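エルトベルクの老舗ホルマン、贈り物の「包み直しカウンター」を始めました

2020年2月 町のこまごまニュース

川沿いのヨースドサイド地区にある雑貨店ホルマン(Hollmann)が、店の奥に「包み直しカウンター」なるものを作りました。よその店で買った物でも、家にあった物でも、持っていけば贈り物用に布で包んでくれるというサービスです。包装好きの私としては行かないわけにいかず、さっそくのぞいてきました!

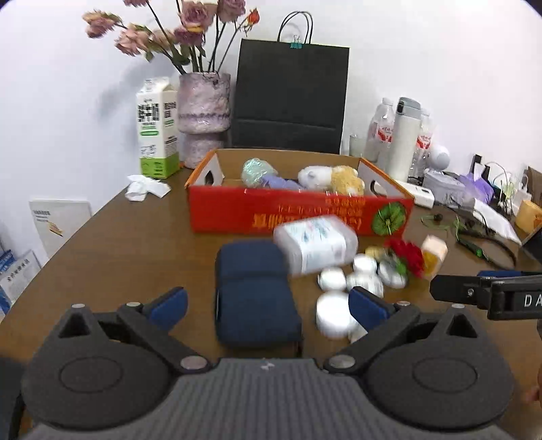 よその店の品でもいいの?

いちばん気になったのはそこでした。だって、雑貨店ですよ。自分の店で売っているろうそくやマグカップを包むならわかりますが、隣町メルソープ(Melthorpe)のスーパーで買った石けんを持ち込んでも嫌な顔をされないものかと。

店頭の案内にはちゃんと「どちらでお求めの品でも承ります」とありました。字が大きい。たぶん同じことを何度も聞かれたんでしょうね。私の前に並んでいた人は、新聞紙にくるんだジャムの瓶を抱えていて、ごく普通に受け付けてもらっていました。

受付は朝10時から閉店の少し前まで。昼休みもカウンターは開いているそうで、勤め帰りより昼に抜けてくる人のほうが多いとのことでした。予約はいりません。ただし大きな物、たとえば毛布やフロアランプのような物は、先に電話してほしいそうです。

布の選び方で悩む

カウンターに立つと、まず布を選びます。無地、細かい格子、小花、太い縞。それから冬らしい起毛の生地も少し。大きさは小、中、大と分かれていて、中に入れる物を置いてみてから決めます。

これが悩むんです。私は小花と格子の間をうろうろして、後ろに人が来たので一度順番を譲って、また戻って、結局どちらでもない深緑の無地にしました。友人の誕生日にあげる手袋を包んでもらうつもりだったのですが、その手袋が赤いもので、開けたときに赤がぱっと出たらきれいだろうなと思って。

もうひとつ、包むだけでなく袋に仕立てたものも選べます。口をひもで絞る巾着と、ふたを折り返す平たい形のポーチです。瓶のように重さのある物は巾着、本や箱のように角のある物はポーチが向いていると教わりました。角のある物を風呂敷のように包むと、慣れない人が結び直すときに難しいのだとか。なるほど。うちの母は日本で何でも風呂敷に包む人だったので、角ばった重箱なんてお手のものでしたが、あれは年季が入っていたんだなあと今ごろ感心しました。

お値段と、布の返し方

気になる料金ですが、布を買い取る場合は大きさに関係なく12ユーロ。ちょっとするな、と思いました? 私も思いました。紙の包装紙ならもっとずっと安く済みます。

ただ、布を店に返すと次に使える引換券がもらえます。返すのは贈った人でも、もらった人でもかまいません。もらった人が返して、今度は自分の贈り物を包んでもらう、という流れを店では考えているようです。券には期限がなく、無くしたら再発行はなし。私のような引き出しに何でも突っ込む人間は、財布に入れておくしかありません。

返す前に洗う必要はないそうです。むしろ洗わないでほしい、と。家で洗うと縮み方がばらばらになって、大きさの区分が合わなくなってしまうんですって。戻ってきた布は店でまとめて洗って、アイロンをかけて、ほつれを見て、また棚に並べます。染みが落ちなかったものは小さく切り直して、リボンや荷札に使うとのことでした。

ちなみに返却箱は店の入口を入って左手、傘立ての隣です。最初の日に傘立てのほうへ布を入れていった人がいたらしく、今は箱に大きな矢印が貼ってあります。

もともとは在庫の布だった

ホルマンは開業から85年になる店で、昔は反物も扱っていました。私がこの町に越してきたころにはもう生地売り場はなく、食器と文具と季節の飾りの店という印象でしたから、これは初耳です。二階の倉庫に当時の布がずいぶん残っていて、売るには半端、捨てるには惜しい、というまま棚をふさいでいたとか。

それを去年の暮れに試しに切って、自分の店の品を包むのに使ってみたところ、包装のほうを褒められる。中身より布を褒められるというのは雑貨店としてどうなんだろうと店の人は笑っていましたが、そこから今回のカウンターの話になったそうです。

用意した布は全部で885枚。縁の始末は店の中でやったものと、メルソープの縫製所に頼んだものがあるそうです。並べて見せてもらったら、たしかに縫い目が違います。店で縫ったほうは糸の色がまちまちで、私はそっちが好きです。青い布に黄色い糸で縫ってあったりして、手元にあった糸を使ったんだろうなという感じがいい。きれいに揃っているのがお好きな方は、縫製所のほうをどうぞ。見分けるには裏の角を見てください。縫製所のものには小さな白い布タグが付いています。

私の手袋、無事に包まれる

さて、深緑の布です。店の人は手袋を薄紙でさっとまとめて、布の真ん中に斜めに置いて、手前を折り、奥を折り、両端を上で結んで、結び目の形をちょっと直して終わり。速い! メモを取る暇がありませんでした。

もう一度ゆっくりやってもらえますか、と図々しくお願いしたら、見本の箱で見せてくれました。こつは結ぶ前に左右の長さを揃えておくことと、最初のひと結びをきつくしすぎないこと。きつく締めると結び目が縦になってしまって、羽がぴんと横に広がらないんです。家に帰って台所のふきんで練習しましたが、五回やって三回は縦になりました。まだまだです。

メッセージカードは別売りで、結び目のところに差し込んでもらえます。自分で書いたカードを持っていってもいいそうなので、字を書くのに時間がかかる方は家で書いていくのをおすすめします。カウンターの脇に小さな書き物台があるのですが、私が行ったときは先客がずっと考え込んでいました。わかる、カードの一行目って本当に出てこないですよね。

包めない物もあります

生ものと、冷やしておく必要のある物は受け付けていません。チーズを持ってきた人がいたそうですが、それは残念ながらお断りしたとのこと。植木鉢もだめです。乾いた球根なら大丈夫。

瓶や陶器は包めますが、配送はしてくれません。送りたい場合は包んでもらった物を自分で箱に入れて郵便局へ、ということになります。緩衝材は店でも少し分けてもらえるようですが、量が要る人は持参したほうがよさそうです。郵便局はヨースドサイドの橋を渡った先に移っていますので、久しぶりに行く方はお気をつけて。私は先月、前の場所まで歩いてしまいました。寒かった。

すでに包装してある物はどうなるかというと、その上から布をかけるだけでもいいし、紙をはがして包み直してもらってもいいそうです。はがした紙は持ち帰っても、置いていってもかまいません。値札を外し忘れていないかは必ず一緒に確認してくれます。これはありがたい! 私は過去に一度、義理の妹へのプレゼントに値札を付けたまま渡したことがあって、しかも値下げのシールまで貼ってあったもので、いまだに思い出すと顔が熱くなります。

メルソープの人たちにも広がるか

隣町メルソープからもお客さんが来ているそうです。メルソープには大きなスーパーはあっても、こういう包んでくれる店がないんですね。バスで来るとホルマンのすぐ前の停留所で降りられますし、布だけ返しに来るのもそれほど手間ではないと思います。

とはいえ、返しに来るのが面倒で布が家にたまる人も出るでしょう。店の人もそこは心配していて、メルソープのほうに返却箱を置かせてもらえる場所を探していると話していました。場所はまだ決まっていません。心当たりのある方はホルマンまでぜひ。雨に濡れない屋内で、人目のあるところがいいそうです。

もらった側の反応も少し聞きました。いちばん多いのは「この布、返さないとだめ?」だそうです。返さなくてもまったく問題ありません。買い取りですから、そのままお弁当を包んでも、棚の目隠しにしても自由です。私の友人は、手袋より先に布を首に巻いていました。手袋のことも、後でちゃんと褒めてくれましたよ。

紙の包装も続きます

布になったら紙はやめるのかと心配している方もいるかもしれませんが、店の品を買ったときの紙の包装は今までどおり無料です。あの細い縞の包装紙も残ります。私はあれを取っておいて本のカバーにしているので、ほっとしました。

リボンの色が選べるのも今までどおり。ただ、金色のリボンは年末で在庫がなくなって、次に入るのがいつになるかわからないそうです。白と赤と紺はたっぷりありました。

包み方の講習は5月に

包み方を習いたいという声がけっこうあるようで、5月に店の二階で講習を開く予定だそうです。倉庫だった部屋を片付けて使うとのことで、階段が急なので歩きやすい靴で来てくださいと言われました。内容は箱の包み方、瓶の包み方、それから持ち手の付いた包み方。布は店のものを使い、練習した布はそのまま買って帰ることもできます。

日にちと参加費はまだ出ていません。決まったら店の窓に貼り出すそうなので、私も通りがかりに見てきます。申し込みは店頭だけで、電話では受け付けないとのことでした。左利きの方は申し込みのときに伝えておくと、手本を左で見せてもらえるそうです。私も左利きなので、これはうれしい。ひも結びの類いはいつも鏡の前で考え込むことになるんです。

瓶を二本並べて包むやり方だけは、今回どうしても見たかったのに見そびれました。誰か持ってこないかなとしばらく店内をうろついて、マグカップをひとつ買って、それでも来なくて。次は自分で瓶を二本持って行こうと思います。りんごジュースとぶどうジュース、どちらも同じ形の瓶のものを選んでおきます。

包み直しカウンターは当面、布のあるかぎり続くそうです。混むのはやはり午後で、午前中に行くと布をゆっくり選べます。小花の布は減りが早いようですから、狙っている方はお早めに。

(文・写真 エルトベルク在住の包装好き)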